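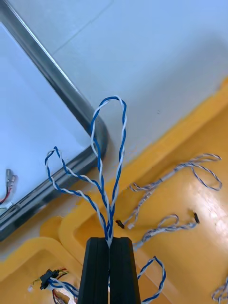

We cut our kicker in September and he was still on the depth chart at the playoffs, ahead of the man we replaced him with. Could the manual please say, in plain words, how to get rid of somebody?

It can. The answer is in Section 4, and you are in it.

Section 4: Signing, Moving and Releasing Players
Vamden Roster Desk, club edition. Revised 2021-12-28.

Before you start

You need a club administrator login. A coach login lets you look at the roster and have feelings about it, but the Save button stays gray.

Check that the season shown at the top right is the one you are playing. The program opens on whichever season was edited last, and it will let you sign a quarterback to a year that is already over.

4.1 Adding a free agent

1. Open Roster, then Transactions, then New Signing.
2. Type the player's last name. If he has played for any club in your league, his old record appears under the box. Choose it. Creating a second record gives him a second career, with its own statistics, and merging the two takes an evening.
3. Enter position, height and weight. The weight box accepts anything up to 400 pounds and doesn't care what the player told you at tryouts.
4. Choose a jersey number. Numbers already taken are shown in red. So are retired numbers, with a small padlock.
5. Under Terms, pick Disclosed or Not Disclosed. Amateur clubs should pick Not Disclosed, which sounds better than "free socks."
6. Press Save. The player appears at the bottom of the depth chart, whatever his opinion of himself.

Note: The Lurkdale league closes its transaction window at 10 p.m. on the night before a game. A signing saved after that is held until the following week. The program doesn't warn you. It shows a tiny clock beside the name and hopes you'll wonder about it.

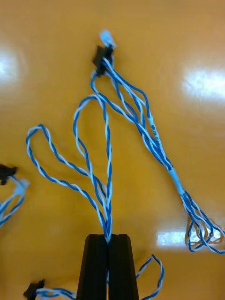
Figure 2. Twisted wire, blue and white.

4.2 Moving a player on the depth chart

1. Open Depth Chart and choose offense, defense or special teams.
2. Drag the player's name up or down. Let go only when the line between the two names turns blue.
3. To list him at a second position, hold Shift while dragging. Without Shift he leaves the first position altogether, and you have just benched your center.
4. Press Publish. Until you do, the coaches see the old chart.

Caution: Publish sends a message to every player on the roster. If you are only trying out ideas, use Draft Chart. A club in Clasville once published 18 versions of its offensive line in one afternoon, and practice that evening was quiet.

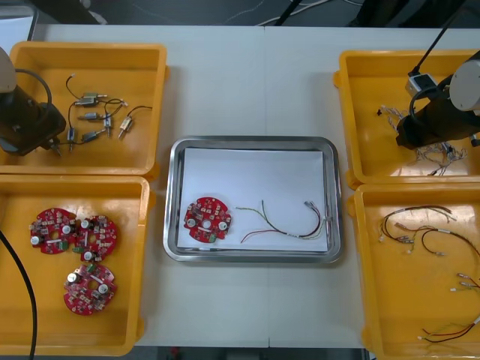
Draft charts can be shared with coaches by ticking Staff View, and they are deleted when the season is closed. Print anything you are fond of.

4.3 Releasing a player

1. Open the player's record and choose Status.
2. Change Active to Released. Do not choose Inactive, which keeps him on the chart and in line for a jersey.
3. Enter the date of release. It can't be earlier than his last game.
4. Tick Remove From Depth Chart. The box is blank by default. This is what happened to the kicker.
5. Press Save, then Publish.

The program does not notify a released player. You will have to do that yourself, preferably before he drives to practice.

4.4 When it goes wrong

Error 236 means two players share a jersey number. Open either record and change one.

"Roster full" usually means last year's injured reserve was never cleared. Go to Status, filter by Injured, and release or reactivate each name.

If the Escobedo Field scoreboard still shows the old roster, export the file again from Tools and reload it at the press box. The scoreboard reads the roster once, at startup, and can't be talked into a second look. Turn it off, count to 10, turn it on.

Statistics are covered in Section 5.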